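What I Got Out of a Part-Time MBA, One Year Later

I finished the part-time program at Blackburn last September, and a few people at work have asked me whether it was worth it. I've given a different answer each time, so I'm writing it down.

Some background. I was 29 when I applied. I had been at Cistwood for six years, first in purchasing and then in operations planning, and I had gone as far as I could without either managing people or changing fields. My degree was in geography. I could build a spreadsheet and run a supplier call, but when the finance team talked about cost of capital I wrote the words down and looked them up later.

I picked Blackburn because it was a 19-minute drive from my office and classes started at 6:15. I looked at two programs with bigger names. One wanted me on campus every other weekend and the other was mostly online, and I know myself well enough to say I would have stopped watching the lectures by the second month.

The application was less work than I expected. Two essays, two letters, a test score and an interview. The interview was with an admissions officer and a second-year student, and most of it was spent on why I wanted to keep working while I studied. I told them I couldn't afford not to. That seemed to be fine.

The first term was accounting, statistics and a course called Leading Teams. Accounting was the hardest and the most useful. I still have the binder. I use something from it every week, usually when I'm reading a quote from a vendor and trying to work out what they are leaving out. Statistics was mostly review. Leading Teams was a lot of reflection papers, and I didn't get much from it at the time, though I did go back to the reading on feedback when I started supervising two people this spring.

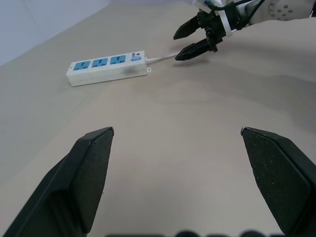
The second year was electives. I took operations strategy, negotiation, pricing and a consulting project. Negotiation filled up within minutes of registration opening, so set an alarm if your school works the same way. We did a practice deal every session and then saw everyone's results on the screen. I came in near the bottom the first three times. My problem was that I named a number too early and then defended it. I still do this, but I notice it sooner.

The consulting project was with Clorine, a small company that makes cleaning supplies for restaurants. There were five of us and we had one term to tell them whether to move their warehouse. We ended up recommending that they stay where they were and change their delivery routes. They took half of that advice. I put in 200 hours on it, which I know because we had to log them, and it was the part of the degree I talked about most when I interviewed for my current job.

I should say something about money. Cistwood paid a third of the tuition, with the condition that I stay a year after graduating. I paid another third out of savings and borrowed the rest. My loan payment is $532 a month. My raise covers it, with a little left over. If I had paid the full price on my own I don't think the math would work yet, and I would want anyone in that spot to look hard at the numbers before signing up.

The time was the bigger cost. Two nights a week in class, most of Sunday on reading and group work, and a lot of team calls at 9 p.m. - usually with somebody's kid in the background. I stopped playing soccer. I missed a cousin's wedding because of a final, and I would not make that choice again. I should have asked to take the exam early.

I moved to Tetis in the spring, once my year was nearly up and Cistwood agreed to let me go a few weeks short. I run planning for one of their regional groups. Would I have gotten the job without the degree? Possibly. The posting said "MBA preferred," and my manager told me later that she had interviewed people who didn't have one.

So when people ask me now, I ask them who is paying and what they want to do afterward. The classmates who seemed happiest with it had a specific job in mind, or a specific gap they wanted to fill. A few were there because they were bored at work, and two of those dropped out before the second year.

I'm going to write a separate post on the classes themselves, with the books I kept and the ones I sold. If you are looking at the Blackburn program and have a question about the schedule or the project course, leave a comment and I'll try to answer it there.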